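# Jorell Hard Wax Oil, Clear Satin

Jorell Hard Wax Oil is a penetrating finish for bare interior wood. It soaks into the surface and cures to a low satin sheen that can be repaired in spots without stripping the whole piece. Use it on tables, desks, shelves, stair treads, and unpainted doors. It is sold in quarts and in a small trial can.

**Item number:** 702
**Sheen:** Satin
**Color:** Clear (warms the wood slightly)
**Use:** Interior only
**Cleanup:** Mineral spirits

## What it does

The oil carries wax into the open grain. Once cured, the wood feels like wood, with a slight drag under the hand, and water beads on top long enough to be wiped away. It does not build a thick film, so it won't peel or flake the way an old varnish can. Scratches will still happen. They can be sanded lightly and re-oiled, and the patch blends in after a day or two.

On maple, birch, and ash, expect a pale honey tone. On oak the change is a little stronger. Walnut goes noticeably darker and stays that way. If you want the wood to keep its raw color, look at Jorell Natural White, which has a small amount of pigment to offset the yellowing.

## Before you start

The wood has to be bare. Old polyurethane, lacquer, shellac, or silicone polish will stop the oil from soaking in, and it will sit on top and stay sticky. Strip or sand back to raw wood first.

Sand in steps and finish at 120 or 150 grit. Going finer closes the grain and leaves less oil in the surface. Vacuum well, then wipe with a cloth dampened with mineral spirits and let it dry. Water raises the grain, so if you wipe with water, plan on one more light sanding.

Test on the underside or on an offcut. Two boards from the same stack can take the oil differently.

## How to apply

1. Stir from the bottom of the can. The wax settles. Do not shake.
2. Put on a thin coat with a lint-free cloth, a white pad, or a short-nap roller, working with the grain.
3. Wait 18 minutes, then wipe off everything that has not soaked in. Check edges and corners, where oil tends to collect.
4. Let it dry overnight with a window open.
5. Rub lightly with a fine gray pad, remove the dust, and apply a second coat the same way.

Two coats are enough for shelves and doors. Kitchen tables and desks do better with three. More than that adds nothing and slows the cure.

The most common mistake is too much oil. A coat that looks wet after wiping is too thick. Go over it again with a dry cloth before it starts to set.

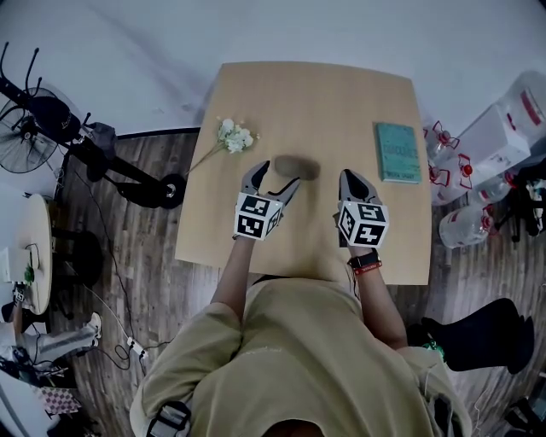 Three coats on a birch table, and the second one stayed tacky for me until I went back over it with a rag and mineral spirits, wrote Malachy Ní Bhriain in a review left in June. The third coat went on much thinner and dried by the next morning. "I'd tell people to wipe, wait, and wipe again," the review continues. "Four stars, only because the lid is hard to get back on."

The same fix works for any coat that stays tacky past 24 hours. Dampen a cloth with mineral spirits, rub with the grain, dry the surface, and leave it until the next day before recoating. Cool rooms and high humidity slow things down, so keep the room above 60°F if you can.

## Drying and curing

The surface can be handled with care after one night. Light use is fine after 4 days. Full cure takes two weeks, and until then keep rugs, table mats, hot cups, and standing water off it. Don't cover the piece with plastic. The oil needs air to harden.

## Care

Dust with a dry cloth. For daily cleaning, use a damp cloth and a few drops of plain dish soap, then dry the surface. Stay away from ammonia, bleach, and scrubbing powders.

A kitchen table will want a refresh coat once a year or so. When water stops beading, it is time. Clean the surface, let it dry, rub it with a gray pad, and wipe on one very thin coat. No stripping is needed.

For ring marks and small stains, Avbridge Wood Soap is a good first try. If the mark is still there, sand that area with 150 grit and re-oil.

## Safety

Rags soaked in oil can heat up and catch fire on their own. Lay them flat outdoors to dry, or put them in a metal can filled with water and close the lid. Never leave them in a pile or throw them straight in the trash. Pads and sanding dust from oiled wood need the same treatment.

Wear gloves and keep the room aired out. Keep the can away from children and open flame.

## Sizes and shipping

| Size | Covers, one coat |
|---|---|
| Trial can, 4 oz | 15 sq ft |
| Quart | 120 sq ft |

Store with the lid tight at room temperature. A skin may form on a part-used can. Lift it out and strain what is left before using it. Ships by ground only.

## Goes with

- Ota Applicator Pads, white, pack of 4
- Ota Fine Gray Pads
- Avbridge Wood Soap
- Jorell Natural White Hard Wax Oil

Questions about a large job, or about a wood not listed here, can be sent to Gwawr Gronow at the order desk. Please include the wood species and what finish was on it before.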